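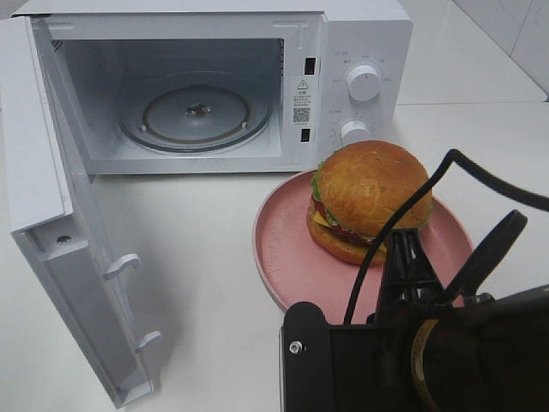

Posted Tuesday by Despina Tomić

The breaker for my kitchen counter outlets trips a few times a week, and I can't find a consistent load that does it. The circuit feeds the counter, a Primora dehumidifier rated at 300 watts and a rice cooker rated at 400. The microwave is on it too, and I wondered about the switches behind the two latch hooks on the door, but the breaker has also tripped with the microwave unplugged. Wiring dates from the previous owner. Is this overload or a bad breaker?

Bujar Radulović
Add up the nameplates. If the total is under the breaker rating, replace the breaker. I had the same thing in July and a new one fixed it.
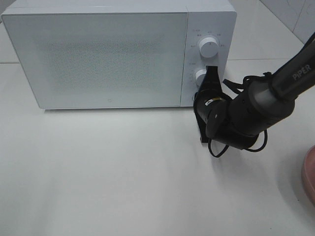
White microwave with the door closed, knobs at right.

Beryl Blackburn
I would not replace it yet. First find out which type you have. A standard breaker trips on overload or short circuit. A GFCI breaker also trips on leakage to ground, and small leakages from several appliances add together. For a microwave, use the input wattage on the label. The cooking power setting will read lower.

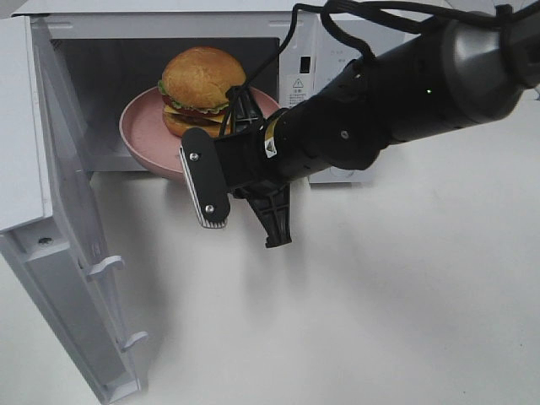 Page 2

Unplug everything on the circuit and leave it for 5 days. If it still trips, suspect the wiring or the breaker. If it holds, reconnect one appliance every 2 days and write down the time of each trip. I would start with the dehumidifier, as its compressor draws a surge on startup. If the breaker feels hot or smells burned, stop testing and call an electrician.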